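2 November 2022

Finish trial, third entry

Read the Clisov data sheet again over coffee. It still says "full hardness overnight" on the first page and "allow seven days before exposure to liquids" on the last. Both can't be the number we plan around. Fastgate, who sell it to us, told Begoña on the phone that the first page is "for light use." Light use isn't defined anywhere that I can find. We are being asked to switch every wooden top in the building from Azimi oil to this stuff, so I'd like to know what light use is before I sign for a case of it.

Where we are: 22 coupons cut from one length of butcher block, same stock as the benches, all sanded to the same grit on the same afternoon. Half got Clisov, half got Azimi. Two thin coats each, wiped back, racked on edge in the small room with the dehumidifier set to 40 percent. I wrote on the end grain in pencil and then oiled over the pencil on the first few, so those now have masking tape tags. Don't peel the tags.

Begoña Tejada did the coating on both sets. I asked her to do all of it so that we wouldn't be comparing my hand with hers. She thinks the Clisov goes on easier. I believe her, but easy to apply is a separate matter from whether it lasts, and the sales sheet runs the two together. 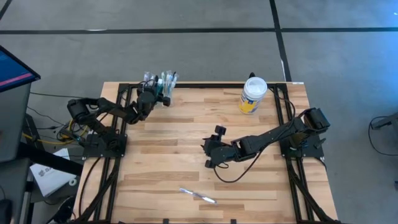

Thumbnail test first thing this morning, two days after the second coat. Clisov coupons took a visible dent from my nail on the softer strips and none on the harder ones. Azimi, same thing. What I was testing there was mostly the wood. Butcher block is glued up from strips that don't match, and if I press on a pale one and then on a brown one I can get whichever answer I like. I should have thought of that before cutting. From now on each coupon gets pressed in the middle of every strip and I write down the worst.

Smell: Azimi still has that linseed smell, Clisov has much less. Someone in the front office has already decided from this that Clisov is cured and Azimi isn't. Smell tells you about solvent and a little about the oil. It doesn't tell you about the film.

Water rings. Wet glass bottoms, left for an hour, lifted, wiped, looked at under the raking lamp.

Clisov: faint ring on four coupons, gone by lunch on three of them.
Azimi: faint ring on five, gone by lunch on three.

If anybody wants to call that a win for Clisov they can, but I wouldn't spend money on it. Four against five in a group this small is a coin toss. The glasses aren't identical either - two of them have a chipped foot and leave a broken ring that is harder to see.

Coffee did more. Left for the same hour, it marked every coupon in both sets, and the marks stayed. The brochure photograph has a coffee cup sitting on a finished top. It doesn't show the top with the cup taken off. 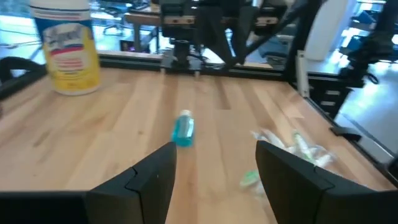
Rub test next. The rig is the Tivari pad machine we got secondhand, with the felt pad and the small weight. Set it for 2,000 strokes on one coupon from each set. I don't fully trust the stroke counter. It read 3,109 when I came back, and I had zeroed it, or I am fairly sure I had. Either it kept going past the stop or it started from an old reading. I'm throwing both of today's rub results out. For what it's worth, both coupons had a dull stripe down the center and I couldn't tell one from the other with the tags covered. Begoña couldn't either, and she guessed twice.

To fix before the rerun:
- check the stop on the Tivari by hand, with a clicker, for the first hundred strokes
- new felt for each coupon (I used the same felt for both, which was lazy)
- write the counter reading down before starting as well as after

Then there's the price. Clisov costs more per can, and Fastgate's argument is that it covers twice the area. I weighed the can before and after coating and did the same with the Azimi. The difference in what went on the wood is small enough that it could be what soaked into the rag. We didn't weigh the rags. Next time weigh the rags. Until then the coverage claim is just their word.

A complaint about my own setup, so it's on paper: everything is on new, clean, freshly sanded wood. Our real tops have old Azimi in them, plus whatever people have wiped on over the years. A new finish over an old oil is the actual job we'd be doing, and neither company says much about it. Clisov says "remove previous finishes." Fine, how far down? I have one old offcut from the back bench that would make a decent test piece if I only sand half of it.

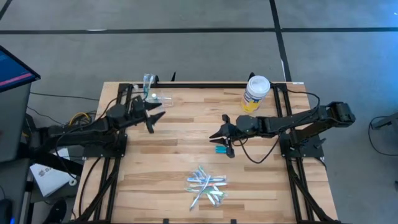

Can we put Clisov straight over the old Azimi if we just scuff it first?

I wouldn't until the half-sanded offcut has been coated and left a full week, as the data sheet only covers bare wood. If the scuffed side stays tacky or lifts under tape, every top would need sanding back, and that labor would cost more than the finish.

Begoña asked me the same thing in nicer words before she left, and she wants to try one small shelf anyway. No objection, as long as it is a shelf we don't mind stripping, and it gets a tag with the date.

She also pointed out that I've used Azimi for years and might be giving it an easy ride. Fair. For the rerun she will code the coupons and keep the key, and I'll do the scoring without it. If Clisov comes out ahead that way I'll order the case.

Still to do: rags in the water bucket tonight with the lid on, both sets. Email Fastgate and ask for the test report behind "overnight," and ask what wood it was done on. Coupons stay in the rack until the seven days are up, then water and coffee again on the clean ends.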